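Feb 23, 2022

Marmalade, and other things I put off

Every winter I tell myself I'll make the marmalade in good time, and every winter I find myself at the back end of February ringing round to ask whether anyone has any Sevilles left. This year it was the greengrocer on Kanaan Street who came to the rescue, bless him, with a box he'd kept in the cold room and was frankly glad to see the back of. They were a bit wrinkled, but so am I, and we got on very well.

I've always used my mother's method, where you simmer the oranges whole until a skewer goes through them, then cut them up once they've cooled down enough to handle. It takes an entire afternoon and the windows run with steam, but I love it. I had the radio on, some long programme about the great frost of 1709, when the Thames didn't freeze as hard as you'd expect but half of France very nearly starved, and I got so caught up in it that I let the second pan go a little further than I meant to. It's darker than the first. I rather think it's the better of the two, although I won't be saying so to my sister, who likes hers pale and full of shred.

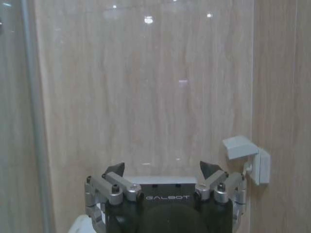

The setting point is where I always lose my nerve. I had 2 saucers in the freezer and kept dabbing and pushing and peering, and each time it wrinkled just enough to make me wonder. Fumiko Nomura, who had the flat below mine in Adton for years and taught me most of what I know about jam, used to listen to the bubbles – she said they went from chattering to muttering, and that was that. I've never quite learnt to hear it. I did try this time, with my head on one side like a hen, and then went back to the saucers.

We ended up with a good row of jars, and a dribble over that went straight on to toast while it was still far too warm. I'd run out of proper lids (I always do) so a few of them have wax discs and cellophane, which looks very smart until you try to carry one anywhere in a bag.

I've promised a jar to the library, one to next door for feeding the cat, and I must post one to Fumiko if I can find a box that will stand up to it. She'll write back and tell me it wants more lemon. She's generally right, so there are three lemons on the windowsill waiting, and I've still got a bag of oranges to get through before the weekend.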